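How to stop cardboard boxes sticking to metal shelves in a damp storage room?

Asked by Maya Hijazi in Storage and Moving
13 comments · 6 shares

Hello everybody. I rent a small storage room in the basement of my building in Dullivine, and I keep there mostly paper things: old school books, tax papers, photographs of my parents, and also winter clothes. In the autumn I bought a metal shelf from Skadik, the simple kind without screws, and I put all boxes on it. I was very happy with it.

In January I went down to take a blanket and I noticed the bottom of one box was soft. When I lifted it, a layer of brown paper stayed on the metal. The books inside were okay but the lowest ones had a smell. The other boxes were only a little bit wavy on the bottom. There is no pipe over the shelf and I did not find water on the floor. The room has one small vent near the ceiling and no window. The wall behind feels cold when I put my hand.

My questions are:

Is it the metal that makes the water, or is the air in the room bad in general? Must I change all cardboard to plastic boxes? This would be expensive for me, I have many. And what can I put between the box and the shelf? My neighbor says newspaper, but I think newspaper will also become wet.

I would prefer a solution without electricity, because there is no outlet in the room and the landlord does not allow a cable in the corridor.

Thank you for reading, and sorry if I put this in the wrong category.

3 answers

Answer by Primo Ruggiero
Accepted · 6 comments

Dear Maya, I had the same problem for two winters, so I will tell you what I did. English is also my second language, please ask if something is not clear.

The metal does not make water. The water is in the air already. When the air is a bit warm and humid and it touches a cold surface, small drops come on this surface, the same as on a cold bottle in summer. A metal shelf near an outside wall becomes cold quickly, and under a box the drops cannot dry, so the cardboard drinks them.

First I would buy a humidity meter. It is cheap and it works with a small battery. Leave it on the shelf for one week, and write down the number each time you go, also at different hours if you can. If it is over 60 percent most of the time, the room itself is the problem and the shelf only shows it to you.

Then pull the shelf away from the wall. I left a space as wide as my hand. Before, my boxes were pressed against the wall and the back side was always the worst.

For between the box and the metal I use thin wooden strips, two under each box, so the air can pass below. I cut them from an old bed. Newspaper is not good, your feeling is right, it holds the water exactly where you don't want it. A flat sheet of plastic is also not so good, as the drops can sit on top of it. If your shelf has a solid deck you really need the strips. With a wire deck you could maybe live without.
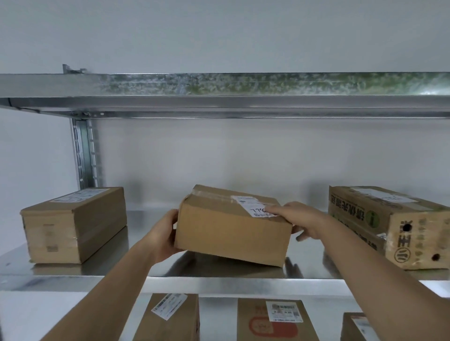 Galvanized shelf with a solid metal deck and cardboard boxes on it.

About plastic boxes: I would change only for the photographs. Please make sure they are fully dry before you close the lid, or you lock the humidity inside. Books can stay in cardboard if the air is moving. I paid 3 dollars for each plastic box at Stubbs, but it was a sale and I don't know the price now.

For drying without electricity there are the tubs with calcium chloride crystals. I use the ones from Trimov. They do collect water, but you must empty them, and keep them on the floor and never above the boxes. One of mine fell over and I lost a good pair of leather shoes.

Also please check that the vent is open. Mine was closed with tape by the previous renter.

Answer by dorset_lane
2 comments

just get plastic bins. cardboard in a basement is asking for bugs anyway

Answer by K. Oyelle
5 comments

I agree with most of what Primo wrote, only I would add that you should talk to the landlord before you spend money. A room rented for storage should be reasonably dry, and he may not know about it. Take photos of the soft box and write down the numbers from the meter. My landlord put in a larger vent after I sent him such a list, although it took a long time and I had to write on a Monday morning, every week, until he answered.

For the books which smell: stand them open like a fan in a dry room for some days, not in the sun and not on a radiator. You can put them after this in a closed box together with an open bowl of baking soda. The powder should not touch the pages. It helped for most of my books, but two cookbooks still smell a little.

One question back to you, is the soft box the one nearest to the wall, or on the lowest shelf? If it is the lowest, I would check the floor again after strong rain.

Comment by Maya Hijazi
Thank you to all three. It was the lowest shelf, and in the corner. I have ordered the meter, and on the weekend I will move the shelf from the wall. The vent is open but very dusty, so I will clean this also.

Related questions
Can I store a mattress standing up for one year?
White powder on basement wall, is it mold?
How much weight for a shelf without screws?
Best way to label boxes so the ink does not fade
Moth holes in wool sweaters after storage

Last updated in January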